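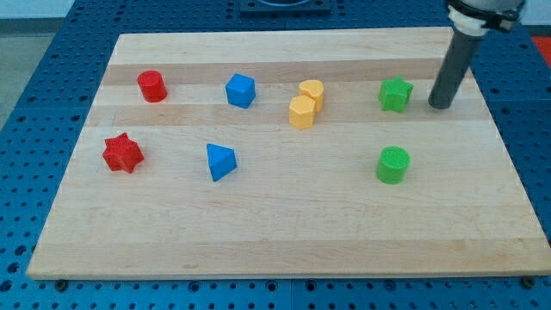
Open day at Keltari: blocks, boards and too much coffee

I've walked past the Keltari building in Gesden for years and never gone in, so when the open day came up I grabbed my coat and went (me and 200 other people, going by the sign-in sheet!).

My favorite stop was the shape blocks. I'm a sucker for chunky plastic shapes — hearts, stars, cylinders, the whole toy-box lineup — and I stood over them way longer than a grown adult should. The yellow heart won me over right away, but the red six-pointed star is a close second. They look so cheerful on that striped wood cutting board, with the blue surface full of little holes underneath. I want that board for my kitchen, by the way.

The Visser room upstairs was packed, so I gave up after 3 tries and went for coffee instead. Good call, the cinnamon rolls were still warm. Parking was a pain, so take the bus if you can.

They're doing it again in April and I'm bringing my niece, who is 6 and will want to take the heart home.

Last updated: Nov 24, 2025

Contact | © Gudby Days Out | Back to top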